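Ekeo Laundry – Frequently Asked Questions

Last updated 6 Mar 2019

Answers to the things customers ask us most often about the front-loading washers at our Surberg and Melnyk stores. If your question isn't covered, ring the number on the wall beside the change machine or leave a note in the box.

How do I pay?

Coins or an Ekeo card. Cards cost $4 from the dispenser near the front door and can be topped up there. The $4 is refunded when you hand the card in. The washers don't take notes, but the change machine does.

Which washer should I use?

The front loaders all run the same programs. The larger ones along the back wall are meant for doonas, blankets and sleeping bags. They cost more per load, so there is no point using one for a few shirts.

How full can I fill the drum?

Fill it loosely and leave a hand's width at the top. Towels and jeans swell up when they take on water, and a tightly filled drum won't rinse properly. If you have to push the door shut with your knee, take something out.

Which program do I choose?

Cold suits most everyday clothes and colours. Warm is better for sheets, towels and work clothes. Hot runs at 95 degrees and should be kept for plain white cotton and for nappies. Wool, silk and anything with elastic will be damaged by it. The quick wash takes 30 minutes and is only suitable for lightly soiled clothing.

How much detergent do I need?

Less than most people use. Two level scoops is enough for a full load in a standard front loader. Please use a low-suds powder or liquid marked for front loaders. Ordinary top-loader powder foams up and the machine will stop and drain itself, adding time to your wash. We sell Stetard powder in single-load packets from the vending machine.

Can I open the door once the wash has started?

No. The door locks when the program begins and stays locked until the water has drained. You can press pause during the first few minutes, and if the water level is low enough the door will release. Otherwise you will need to wait.

The program has finished but the door won't open. What now?

Wait 2 minutes and try again. The lock needs time to let go after the last spin. Don't pull hard on the handle. If it is still locked after that, call us and we can release it from the office.

How do I make sure I haven't left anything behind?

Look right to the back of the drum, and feel around it as well. Handkerchiefs, pillowcases and baby clothes are the usual ones. It is dark in there and even something white is easy to miss from standing height.

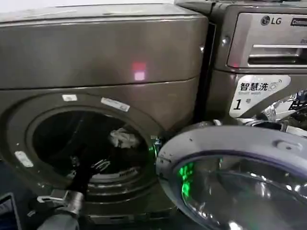

A white cloth near the back of the drum in one of the front loaders.

Turn the drum by hand one full turn before you walk away. Socks tend to stick to the top and drop when it moves. Run a finger around the rubber seal too – coins, hair ties and small socks get caught in the fold.

I found someone else's item in my washer. Where does it go?

Put it in the lost property basket under the folding bench. Please don't leave it on top of the machine. We keep items until the end of the following month, so anything handed in during March is kept until the end of April. After that it goes to the op shop.

Do I need to wipe out the machine afterwards?

It isn't required, but it is appreciated. A quick wipe of the seal gets rid of lint and pet hair. Leave the door open when you're done so the drum can air. A closed door is the main cause of a musty smell.

What can't go in the washers?

Rubber-backed mats, horse rugs, and anything with petrol, paint thinner or cooking oil on it. Oily rags can catch fire in a dryer even after they've been washed. Shake sand out of beach towels outside before you come in.

My clothes came out with white marks on them. Why?

Usually undissolved powder. Run a rinse and spin, then use less next time, or switch to a liquid for cold washes.

Can I leave my washing and come back?

Yes, but be back by the time the program ends. On busy weekends other customers may move a finished load to a trolley if nobody has come for it. We aren't responsible for items left unattended.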